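Pirum Asks Offices to Stop Buying Bins and Clear One Table

Thursday trial sessions open in June; company says most "desk reset" advice does not hold up

Pirum, a small workplace tidying firm, today opened sign-ups for a run of one-table clearing sessions aimed at offices, libraries and study rooms that share their furniture. Each session lasts 86 minutes, covers a single table and ends with no new storage in the room. The firm will not sell boxes, labels, trays or an app, and it says it has grown doubtful of the people who do.

"I have read a great deal about how a clear table makes you calmer, faster and nicer to your coworkers," said Senga Baxter, who founded Pirum. "I would like to see the proof. What I can tell you is that when the table is covered, you can't put your lunch on it. That is a problem I know how to fix."

The sessions grew out of visits Pirum made last winter to clients who had already paid for a tidying program. Several of them had bought shelving on the advice of a consultant. In most of those rooms the shelves were full and the tables were too.

What Ends Up on a Shared Table

Pirum's staff keep a plain record of what they find. Books lead the list, usually set down flat and left to gather other books. Printed booklets come next, with stray sheets of paper working their way in between them. After that come food and drink: bottled tea, bowls, packages of one kind or another. Gifts are a class of their own. They tend to go to the back of the table and stay there, and people are slow to touch them.

"A gift box with a bow on it is the hardest thing in the room to move," said Ibsa Tufa, who leads the sessions. "Everybody thinks it belongs to somebody else. I've seen one outlast two department heads."

Tufa said he does not trust before-and-after photos, including the ones his own clients send him. A table can be cleared in a few minutes if everything on it goes onto a chair. He prefers to come back later without much notice and look at the same table on an ordinary working day.
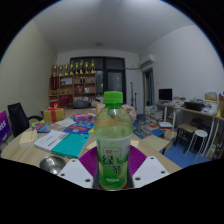
How the Sessions Work

Up to 10 people who use the table take part. They begin with whatever is nearest the edge and work toward the back. Each item gets a name called out for it. If a name is given, the item goes with that person when the session ends. If there is no name, it goes to a spot the group has agreed on, and a slip of paper with the month is put with it.

Books are sorted by who is reading them now, with no attempt at subject or size. Booklets are opened before anyone decides about them – Pirum has found that people throw out the ones they need and keep the ones that look official. Drinks and bowls go last, and go to the kitchen.

There is no scoring and no certificate. Pirum asks the group to pick one thing that is allowed to live on the table for good, and to write it down.

Cost and Places

A session costs $150 per table. Offices may book more than one table, though Pirum advises against it and will say so on the phone. Sessions run on Thursday afternoons only, starting at 2 p.m.

The first client to sign up is Fonance, a bookkeeping service that spent $2,760 on desk organizers last year. Bülent Aksoy, its office manager, said he is not yet convinced the sessions will do any better.

"The organizers were nice. We put them on the table, and then we had a table with organizers on it," Aksoy said. "I told Pirum I'd give them one table and see what it looks like by fall. If it's covered again, I'll be the first to tell people."

Pirum said it will publish what it finds on its return visits, including tables that have filled back up. Baxter expects there will be a fair number of those.

About Pirum

Pirum clears shared tables, counters and reading rooms for small employers and schools. It does not sell storage products and takes no fees from companies that do.

Press contact: Hüsnü Kılıçarslan, Pirum press desk. Calls are taken weekdays until 4 p.m. Reporters may sit in on a session if the people at the table agree to it.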